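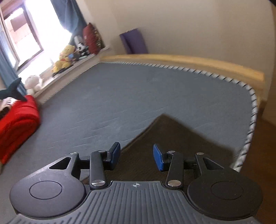

A large bed with a grey mattress.

The Hodumley Quartet is a string quartet known for playing chamber music in small towns. It was founded by the violinist Kusum Shakya and the cellist Huw Gronow, who met as students in the same chamber music class. Naveen Chauhan (second violin) and Kamlesh Jaiswal (viola) joined them 2 years later.

Repertoire

The quartet plays mostly works of the late classical period, but it also gives time to living composers. Its first recording, Jumedholm, has 3 new pieces and takes its name from the longest of them, a slow work of one movement by Ravindra Uniyal. The critics received it well, although one found the tempo of the middle section too careful.

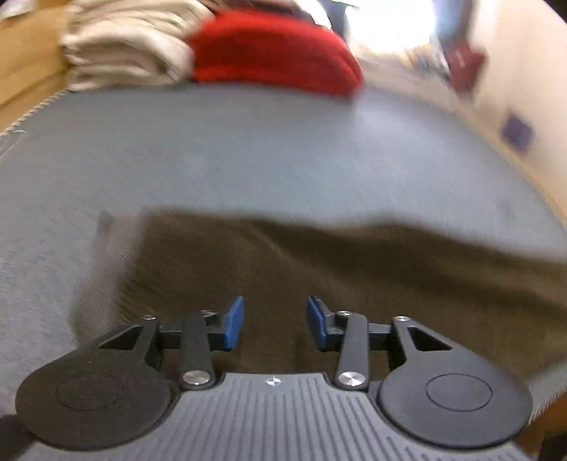

Folded textiles in cream-beige and red, with a brown cloth in front.

Touring

The group has given more than 151 concerts, the most part of them in halls with fewer than 84 seats. The players stay with local families when it is possible - a custom from the first tour, when there was no money for hotels. Each October they teach a short course for amateur players at the Morelli music school.

Members

Chauhan left the quartet after the second recording and returned for the next season. In his absence the second violin part was played by different guests.

See also: Pestov Trio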